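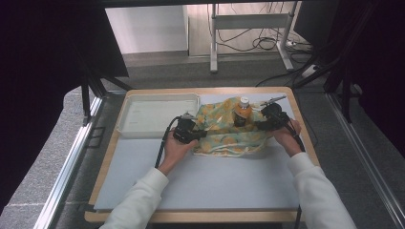 Figure 13. Demonstration with two hand-held grippers, one on each side of the cloth. The bottle is on the cloth and the tray is on the board.

Print this section | E-mail this section | Shares: 115

Section 2. Recording a Demonstration by Hand

This section applies to operators of the Morico training table. Set-up of the table and enclosure must be complete before a session begins.

1. Place the board on the table and set out the objects listed on the task sheet. For tasks with cloth, leave the cloth bunched in the middle of the board. Do not smooth it.

2. Take one gripper in each hand. Let each cable run toward the operator's side or off the side of the table.

CAUTION: Do not allow a cable to cross the board. A cable that catches on an object will spoil the recording and may pull the object to the floor.

3. Hold both grippers still above the board until the ready tone sounds.

4. Perform the task at an even pace. Close the jaws fully on each object before lifting it, and open them fully when releasing it.

NOTE: The robot learns from the path of the grippers as well as from the final position of the objects. Avoid pauses and small corrections -- if an object is dropped, finish the motion and mark the take as failed.

5. Return both grippers to the starting position and press Save.

6. Rearrange the objects by hand before the next take. The tray may be moved to any corner of the board unless the task sheet states otherwise.

CAUTION: Bottles must be tightly capped. Stop the session at once if liquid reaches a gripper or cable.

Requests for replacement jaws should be sent to Emiliano Ibarra at the Grirmont service desk. Quote form 387.

Comments (3)

Lilibeth Calimlim
Does step 3 apply when only the right gripper is used?

Guoqing Fu
Yes. Please keep the left gripper in hand and still for the whole take.

Rogelio Evangelista
The ready tone is hard to hear at the Bautista site with the fans on. Can the volume be changed? I could not find it in the settings menu.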